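Tatero Simulation Suite for Two-Arm Manipulation
Release 2018-03-01

Tatero is a simulation package for research on two-arm robot control in furnished rooms. It was developed at Bitgate under the direction of Delphine Blackwood and is supplied with 598 room layouts and a set of 2,000 recorded task runs.

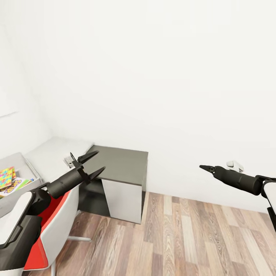 Each layout may be loaded with its furniture fixed or shifted at random between runs. In the accompanying study, control policies trained on shifted layouts completed 861 of 2,000 test runs in rooms not used for training. Full results are provided with the license.

Requests for academic access should be addressed to Marcus Villanueva. The next update is scheduled for April.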